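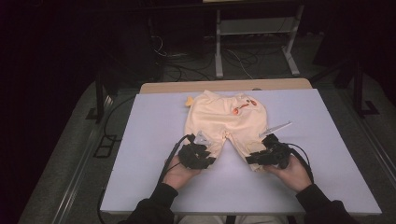
The Loan That Kept Plareck Flying

When Plareck Air ran short of cash in May, its managers had enough money to meet payroll for 23 days. The regional carrier, based in Ulomville, had lost its largest mail contract and was still making payments on seven turboprops.

The state offered a bridge loan at the end of that month. The terms were strict - no dividends, no executive bonuses, and no cuts to the four routes that serve towns without a rail station.

Jalen Pettigrew, the airline's finance chief, said the company tried private lenders first. "We talked to 15 of them," he said. "Two called back."

Critics in the legislature argued that the state was rewarding poor planning. Bouchra Belkadi, who represents the Gukirier district, voted against the loan and has not changed her mind. She wants the airline to sell its hangar at Van Dusen Field before it draws the second half of the money.

"They own a building they hardly use," Belkadi said. "Start there."

Pettigrew said a sale is possible but would leave mechanics working outdoors in winter. The airline has already parked two aircraft and left 19 jobs unfilled.

Bookings rose over the summer, mostly on the Gukirier route. The first repayment is due in October 2023, and Pettigrew said the airline expects to make it out of ticket revenue.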